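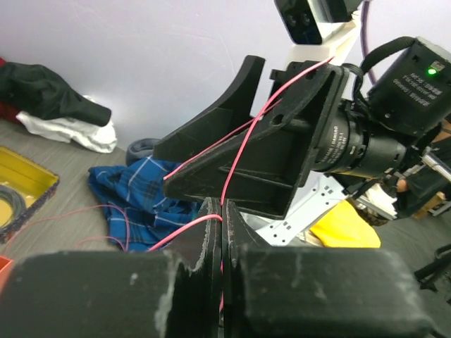 Teaching an Arm to Sort Wire by Hand: What Works and What Wastes Your Sunday

By Hadiza Garba | February
19 comments | 71 shares

Every vendor page I have read makes teleoperated teaching sound like a nap. You grab the leader arms, do the chore a few times, and the robot picks it up from there. I have been doing this with wire for most of a winter and I don't believe a word of it. You can get somewhere, though, if you are strict with yourself, and this page is how I would set up the job if I had to begin again.

I assume you have two arms that already follow your hands, a camera at each wrist, and recording software that runs without crashing. I use Unbridge for the recording. It is fine. It will also happily save an hour of garbage without a warning, so don't treat a full disk as progress.

1. Pick a task with an end you can point to

"Untangle the wires" is a bad task. When are they untangled? Ask three people and you get three answers, and your recordings will contain all of them. I wasted my first batch that way. "Pull one pink wire free and lay it down on its own" is much better. You can look at the table and say yes or no.

Write the sentence down and tape it where the operator can see it. If you change the sentence, start a new folder.

2. Look through the wrist cameras before you touch anything

Sit down with only the wrist views on screen and try to do the job. Don't look at the table. If you can't tell which strand you are about to grab, the robot can't either, and no amount of data will fix that. People hate this step because it shows that they were steering by looking over the top of the monitor the whole time.

Thin wire is cruel here. From directly above, a heap of it gives you very little to go on about which loop lies over which. Color helps you choose a strand. It doesn't tell you how deep that strand goes. 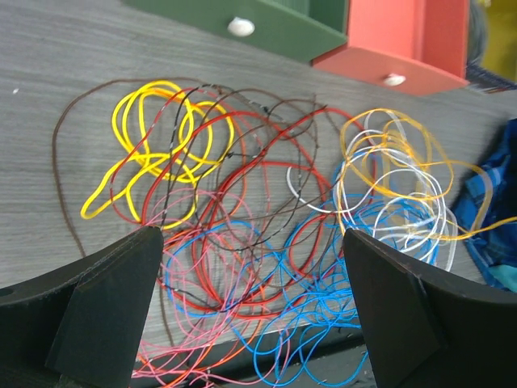
Wrist view over the pile. The pink and orange wires snarl together between the fingers.

3. Start with a smaller mess than you want

I know, you want the big pile, because the big pile looks good in a demo. Start with two colors. When that works more often than it fails, add a third. Ida Stöcker, who taught me most of this, wouldn't let me near a mixed heap until I had 200 clean recordings of the easy version. I thought she was being fussy and stopped at 177. I went back later and did the rest.

4. Pinch, lift, wait

The move that matters most is the first one:

- Come down with the fingers open and straddle the strand.
- Close slowly until the tips meet.
- Lift a little and stop.
- Look at what else came up with it.

That stop is where your own hands will betray you. With real fingers you feel the drag and adjust without thinking. Through a leader arm with no force feedback you feel nothing, so you yank. Then you have recorded a yank, and the robot will learn to yank. Count to one in your head before you pull.

5. Use the second arm for something

Plenty of two-arm recordings are really one arm working while the other hovers. If that's what you want, unplug it and save yourself the calibration. For wire I want one gripper holding a strand while the other takes up the slack, and I want them to face each other with enough room that the jaws don't knock. Practice the handover alone, off the record, until it bores you.

Check the fingertips while you're at it. Worn tips may not hold thin insulation the way fresh ones do, and a session that begins on one set and ends on another is two sessions.

6. Keep the recoveries, dump the flailing

The usual advice is to keep mistakes because the robot learns to recover. Half true. A drop followed by a calm second grab is worth having. Thirty seconds of poking at a knot is worth nothing, and I delete it the same day, before I get attached to my numbers.

7. Move things between runs

Shake the pile out and shift it. Leave other stuff on the table if it will be there in real use - cloth, trays, whatever you have. A policy trained on a spotless bench tends to fall apart the first time somebody puts down a shirt.

8. Test it on a pile you didn't make

Ask someone else to dump the wire and then keep your hands off. Binta Omoregie does mine, and she has no mercy. My best run so far pulled the pink strand free, then went back and grabbed the same one again. The software marked it as a success. I did not.

Next I'll be retraining with the stop in step 4 made longer. If you have tried that on anything as thin as this, leave a comment and include your failures.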